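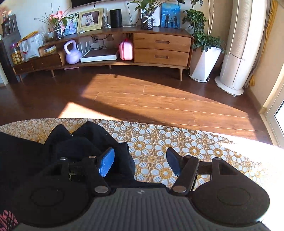
Black cloth on a lace tablecloth, its white flowers picked out in gold and mustard.

The bottle of Brillura costs more than my first iron did, and it promises to bring old table linen "back to its first morning." I have read that line many times now and I still don't know what it means. First morning of what? The label doesn't say what is in the stuff, either, apart from "plant-led actives," a phrase that could cover anything from lemon juice to floor cleaner.

Heirloom care is a busy shelf these days. Doven sells a soak, a mist and a "rest powder" you shake between folded cloths before putting them away. Sturkatano will post you a kit with a brush, a pair of cotton gloves and a booklet on how to talk to your children about inheritance. Mridha runs a mail-in service that takes your grandmother's tablecloth for 5 weeks and returns it in a box nicer than the tablecloth.

I asked Giang Kiều, who has mended and washed household textiles for a living since she left school, what she made of it all. She laughed for a while. Then she went to the cupboard under her sink and came back with a tub of plain oxygen bleach and a bar of soap.

"For white cotton, this," she said. "For anything old and colored, cold water first, and try a corner. If the corner looks bad, stop."

That is more or less the whole of her method, and I pushed her on it. What about yellowing along the folds? Long soak, change the water, be patient. Wine? Get to it early or learn to live with it. Candle wax? Freeze it, lift it, and don't believe anyone who says the mark will vanish completely.

To be fair to the bottles, some of them do clean. I tried Brillura on two old napkins with the same gravy stain and put the third in Giang's tub. All came out paler. I could not tell them apart the next day, and neither could my sister, Hằng Từ, who has strong opinions on napkins. It's a tiny test and proves very little, but it is more testing than I found on Brillura's website, where the evidence is a survey of 314 customers who were asked whether they "felt reconnected" with their linen. Most did. I'd like to know what the others felt.

The storage advice bothers me more. Doven says its powder guards against "fiber fatigue." I wrote on 29th May to ask how that was measured and got back a discount code. Giang's answer was to refold things along different lines every so often – and to use them. She thinks cloth kept for best mostly goes yellow in a drawer, waiting for guests who would have been happy with paper towels.

I used the discount code, by the way. The mist smells of pears.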